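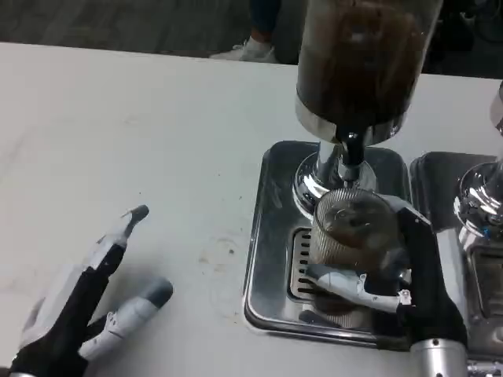 Ribbed metal cup under the black spout of a coffee station, with a stainless-steel drip tray below.

Drip tray (beverage service)

A drip tray is a shallow vessel placed under the spout of a beverage station to collect what misses the cup. It is found in cafes, hotel breakfast rooms, offices and homes. In the trade it is also called a spill tray or, in older catalogs, a drop pan.

Construction

Most trays for counter use are made of stainless steel or of hard plastic. The usual form is a rectangle with rounded corners and a raised rim. Rounded corners are easier to wipe than square ones, and the rim keeps a small spill from reaching the table. The tray may be a loose part, or it may be fixed to the foot of the station.

A grate lies over the part of the tray where the cup will stand. It can be slotted or perforated. Slotted grates let thick drinks pass more quickly, while perforated ones give a more stable seat to narrow glasses. Some grates cover the whole tray, others only the front portion.

Capacity

Trays without a drain are emptied by hand, so their capacity is important. The small Limberg pattern holds 400 ml, and the long pattern, made for two spouts, holds 1,000 ml. Plosovwood, which bought the Limberg designs, kept both sizes but changed the rim - the older grates do not fit the newer trays. Trays with a drain hose can be more shallow.

Use

The cup is either set on the grate or held by hand below the spout. Holding is common with short cups, because the distance from the spout to the grate is made for taller vessels and a long fall causes splashing. Filled glasses are normally moved off the grate, so that the next one can be placed.

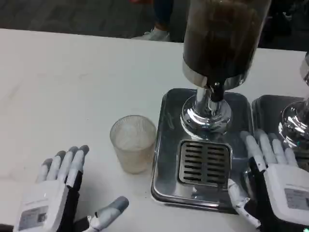 Milk drinks need more attention than black coffee. Milk dries on the bars of the grate and between them, and after some hours it must be soaked before it can be removed. In her handbook for cafe staff, Esi Bonsu advises to rinse the grate after each service and to wash the tray with warm water and mild soap at closing time. Dry coffee specks should be brushed away first, as they can block a drain hose. Steel wool is not recommended on polished surfaces.

See also

Coffee service
Beverage dispenser
Spout
Bar mat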